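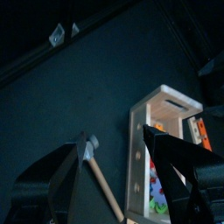
*A gray corner bracket bolted to a black aluminum rail, beside a dark panel.*

Otstead's old seed warehouse on the canal side will reopen in November as shared workshop space for small businesses, the building's new owner said this week. Verschueren, a property firm that bought the warehouse last spring, plans to rent out 5 units on the ground floor and keep the upper floor for storage.

The building has stood vacant since the seed merchant moved its stock out to the bypass. Two earlier plans for it, one for apartments and one for an indoor market, were dropped over the cost of parking. The workshop plan needs fewer spaces, and the town approved it without a public hearing.

The units will not all be the same size. The smallest measures 220 square feet and the largest 900. Each comes with its own meter, a sink and a lockable door to the loading yard. Inside walls will be made from panels held in aluminum framing, so that a tenant who needs more room can ask to have a wall moved between leases. The outer brick walls and the roof beams will stay as they are.

Rent for the smallest unit is set at $300 a month, including water and trash pickup but not power. Verschueren has not published prices for the larger units and said they will depend on the length of the lease. The shortest lease on offer is six months.

Two tenants have signed so far. Ernar, a bicycle repair business now working out of a garage on Mill Lane, will take the large unit at the north end and plans to sell used bikes from it on weekends. Rultex, which sews and mends boat covers, will take the unit next to the yard gate. Both expect to move in before the end of the year.

Neighbors on the canal side have asked for limits on noise and deliveries. Under the terms of the town's approval, power tools may not be used before 7 a.m. or after 8 p.m., and trucks must come in from the Station Road end. The footpath between the warehouse and the water will remain open while work goes on, though walkers may be sent around by the bridge when the new yard gate is put in.

Work on the roof gutters is finished, and the wiring is under way. The freight elevator still has to pass inspection before the upper floor can be used. Storage space there will be offered first to tenants on the ground floor, then to other local businesses.

Applications for the three remaining units can be picked up at the site office, by the yard entrance, from 9 a.m. to noon on working days. A deposit of one month's rent is due when a lease is signed.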